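Sorting a mixed parts drawer – bins, liners, what goes where?

Small Parts & Panel Stuff > Bench and storage

grusdale_panels
Posted in February, 14 replies

Clearing out a panel shop's leftovers. Push buttons and big can caps all in one drawer, no labels on anything. Want to split them before they go on the shelf. Two bins enough or am I kidding myself? Drawer system is the old Bemadow one, 136 slots, most of them full of junk.

tapehead15
Two is plenty for a first pass. Buttons in one, caps in the other. Do colors later, if you ever do. Ours are the blue open-front kind, white paper in the bottom.

ohmbre
Disagree. Sort by color first or you touch everything twice. Red and yellow mushroom heads go to the e-stop shelf, illuminated ones go with the lamps. Why make a pile you have to un-pile.

tapehead15
Because you dont know what you have until its out of the drawer. Tape a grid on the bench too, blue masking tape on brown paper. Gives the bins a home and you can park oddballs in a square. Here's ours.
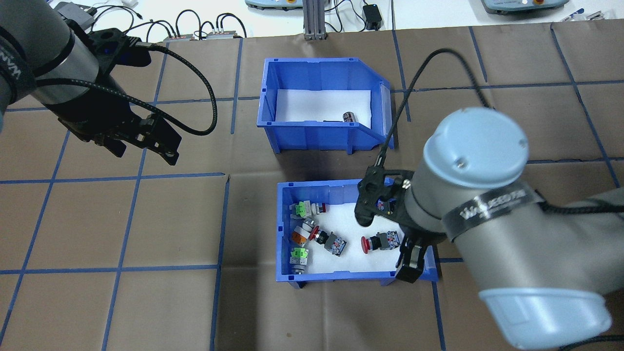
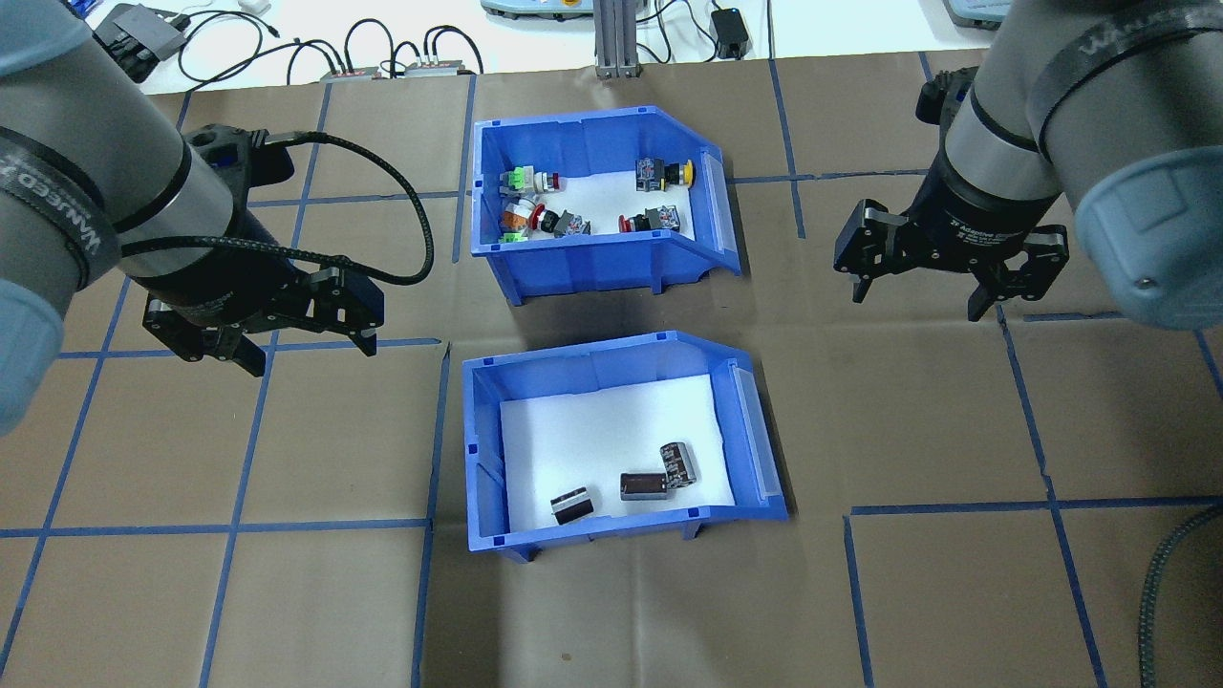

grusdale_panels
Oh nice, the open fronts. Mine are deep tubs, cant see a thing in them. What's the white stuff for?

tapehead15
Liner. Black caps on a dark bin, good luck. On white you spot them right away. Plain paper works, swap it when it gets grubby.

ohmbre
Fine, the liner I'll give you. Still don't like a red mushroom in with a green lamp button. Someone grabs the wrong one and you're rewiring a door at 4 pm.

clillport_dave
Nobody is rewiring a door over a sorting bin, come on. It's a first pass. Where do people buy the sloped front ones? Dauda had them, then only the flat kind last time I looked.

ohmbre
Clillport surplus, back wall, behind the conduit. Bring your own lids – they never have lids.

bus_bar_none
Also: the caps. Check them before anybody shelves them. Old electrolytics, tops bulging = bin the lot. And short the big ones thru a resistor before you go tossing them in together. Not metal to metal with a screwdriver please.

grusdale_panels
Didn't think of that, thx. Got a few with the sleeve split, keep or toss?

bus_bar_none
Toss. Sleeve is cheap insurance and a new cap isnt 4000 bucks.

ohmbre
Tossing over a sleeve is wasteful imo. Heat shrink it, write the value on with a paint pen, test it on a meter. Done.

bus_bar_none
If you have a meter that does ESR. Most people dont.

grusdale_panels
Ok going with two bins, paper liners, tape grid. Colors on the second pass, sorry ohmbre. Need to find more tape first, mine is down to the cardboard.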